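**Ticket: round timer and scoring tablets out of sync, Clulwood Combat Club**
Opened by: Griet Baert
Status: closed, one follow-up open
Priority: high (amateur kickboxing card in February)

**Reported problem**

On sparring night the judges' tablets locked the score entry before the bell. The wall clock still showed time left in the round. Judges who tried to enter a score for the last exchange got "Round closed" and had to write it on paper. It happened in every bout that night, on both rings. The gap got worse as the evening went on.

We run Sandden scoring software on 4 tablets, one spare included. The wall clock and the bell are driven by a Valtberg timer box under the officials' table. The tablets are supposed to take their time from the box over the club wifi.

**What I checked first**

- Tablet batteries: all charged.
- Software version: same on every tablet.
- Round length in the bout template: correct. Two-minute rounds, one-minute rest.
- Round length on the timer box: same.
- Wifi: connected on all tablets, full signal at both rings.

Restarted the tablets, then the box. Ran a test bout with no fighters. First round fine. By the third round the tablets were locking early again.

## Log

**Entry 1, 6:40 pm**

Compared the tablets with each other. They agree. Whatever is off, they are off together, so I stopped looking at single tablets.

Put a phone stopwatch next to the wall clock. The clock and the stopwatch match over a full round. The box is keeping good time and the tablets are running ahead of it.

**Entry 2, 7:15 pm**

Opened the sync page in the scoring software. It says "Source: external" and shows a green dot. I took the green dot to mean it was reading the box. Pulled the network cable out of the box to see what would happen. The dot stayed green. So the dot only tells you that an external source is selected. It says nothing about whether the source is answering.

Plugged the cable back in and wrote to Sandden support asking if that is intended.

**Entry 3, 8:05 pm**

Looked at the settings on the box. The send interval is set to 1000 milliseconds. The listen window on the tablets is set to 700. If I read the manual right, a tablet that hears nothing inside its window drops back to its own count and starts again from the last message it did get. With those numbers it would drop back every single time.

I don't know who changed the window. The printed sheet in the officials' binder gives both values as the same, but the sheet is from before we replaced the tablets.

**Entry 4, next day, 10:20 am**

Answer from Sandden support, shortened:

> The green dot shows the configured source only. A live status is on the diagnostics page under "Last packet." The listen window has to be longer than the send interval. New tablets come with the short window by default. Please raise the window and clear the stored offset before your next test, or the old drift will be carried over.

The stored offset explains why restarting did not help. The tablets were loading the old error each time they came up.

**Entry 5, 11:00 am**

Raised the window on the first tablet and cleared the offset. Test bout, three rounds. Tablet locked on the bell each time. "Last packet" never went above one second.

Did the same on the second tablet. Also good.

Third tablet would not save the new value. It went back to the old one when I left the page. It was logged in as "Judge," and that account can look at the settings but can't change them. There is no message telling you so. Logged in as "Supervisor," saved again, value stayed.

**Entry 6, 1:30 pm**

Spare tablet done. All of them now run on the same window with the offset cleared.

Ran a full mock bout on each ring with two members hitting pads and three people scoring. No early locks. The rest period also ended on time, which I had not thought to check before.

One new thing: on ring two, the bell sounded but one tablet took a moment before it opened the next round. It caught up and did not do it again. That tablet was sitting on the metal scorer's stand. Moved it to the table and could not get the delay back. Leaving this as a follow-up.

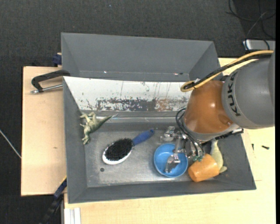 ## Fix

For anyone who has to do this on another set of tablets:

1. Log in as Supervisor. The Judge account will look like it saves but it doesn't.
2. Open Settings, then Timing, then Source.
3. Set the listen window to a value longer than the send interval on the timer box.
4. Tap "Clear stored offset." Wait for the page to reload.
5. Close the bout screen completely and open it again.
6. Go to Diagnostics and watch "Last packet" for one full round.
7. Run at least three test rounds. One round is too short to show the drift.

Do all the tablets in one sitting. If some have the new window and some have the old one, the judges will be locked out at different moments and it will be harder to see what is going on.

## Paper scores from sparring night

The written scores have been typed in by hand and the bouts marked "amended." Two slips had no bout number. I matched them by corner color and by the names on the bout sheet, and both judges confirmed their slips. No result changed.

The Groen gym coach asked if the early lock could have cut off a round for the fighters. It could not. The bell and the clock come from the timer box, and the box was right the whole time. Only score entry was affected.

## Still open

- Ring two delay. Test again with the tablet on the metal stand and a second one on the table next to it.
- Replace the sheet in the officials' binder. The new one should list the window, the interval, and the step for clearing the offset.
- Ask Sandden if the Judge account can show a "not allowed" message on the settings pages.
- Keep paper slips at both rings for the February card anyway, with the bout number already printed at the top.

**Closing note, 4:10 pm**

Main problem solved, ticket closed. Ring two delay moved to its own ticket. If the tablets lock early again, write down the value of "Last packet" before you restart anything, and send it to me with the ring and the round.

Griet Baert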